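Jideck suture practice pad: three weeks in

I went through two cheap silicone pads before this one, and both tore along the first row of bites. The Jideck has held up through most of July, and I keep finding excuses to get it out!

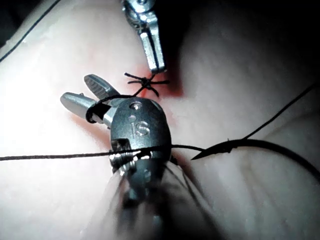
Fuad Tilahun
Skills Lab Tutor, Ondton

Knots are where I notice it most. A dark thread shows up beautifully against a pale surface, so you can check a knot and its short tails without squinting — great when you're teaching. The pad gives a little as you snug the throw down, and it doesn't curl up at the corners.

It cost me $55, and refill sheets are $29 for a pack of 3.

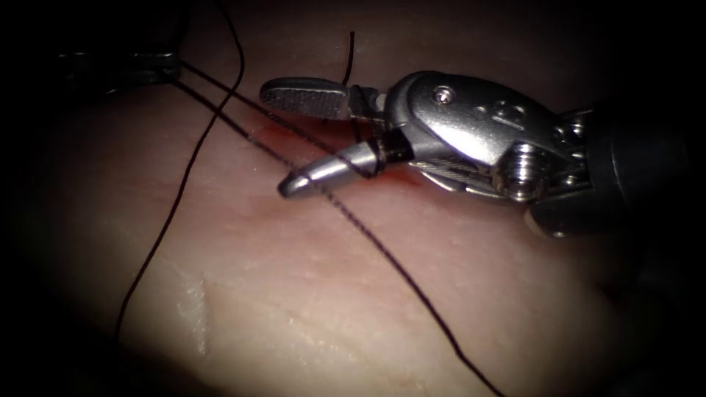
My one gripe is the tray, which slides on a smooth bench until you put a damp towel under it. My colleague Gadisa Yilma still prefers her old Brostavon pad for deep stitches, and she has a point, as the Jideck is a bit thin. For knots and simple closures, though, I'd buy it again tomorrow. Wipe it down with mild soap and keep it out of the sun.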